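Why do some things feel soft and other things feel rough?

By Duyên Khúc, for the Flonness children's pages

Close your eyes and touch your sleeve. Then touch the wall. You know at once which is which, even without looking. How does your skin do this?

Inside your skin there are very small parts called receptors. They are like tiny letter writers. When something presses on the skin, or rubs it, or makes it shake a little, they send a message along your nerves to the brain. The brain reads many messages together and decides: soft, rough, sticky, smooth.

Not all receptors have the same job. Some notice a light touch, some notice a strong push, and some notice that a thing is sliding. Your fingertips have a lot of them. Your back has far fewer, so it is not so clever at guessing.

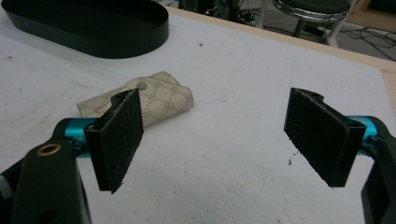
Now we come to the things themselves. A surface that looks flat to the eye can have hills and valleys on it, too small to see. When your finger moves over sandpaper, the skin catches on the little hills, and it shakes. On glass there is almost nothing to catch, so the finger slides.

Softness is a different question. A thing is soft when it changes its shape easily under your finger. Wool is made of many thin hairs with air between them. You press, the air goes out, the hairs bend. A stone does not bend for you, even when it is a very smooth stone. So a thing can be smooth and hard together, or rough and soft together, like an old towel.

When I was small, my grandmother bought cloth in the market with her eyes closed. She rubbed it between two fingers - always the thumb and the middle one - and she said the price she wanted to pay.

You can try it at home. Ask an adult for 5 small things, for example a sock, a spoon, a sponge, a leaf and a piece of bread. Put them in a bag. Your friend puts one hand inside and must say a word for each thing before saying its name. "Bumpy" is a good word. "Nice" is not enough!

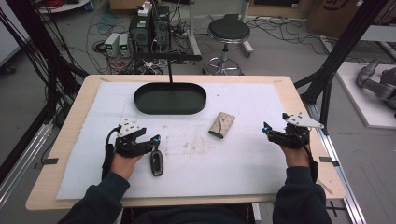
A small rolled thing on a white sheet. What word would you choose for how it feels?

Then try the same game with thick gloves on. It is much harder, as the glove covers the little hills and your skin feels mostly the glove.

Next month Driss Amrani will write about why ice cream can hurt your forehead.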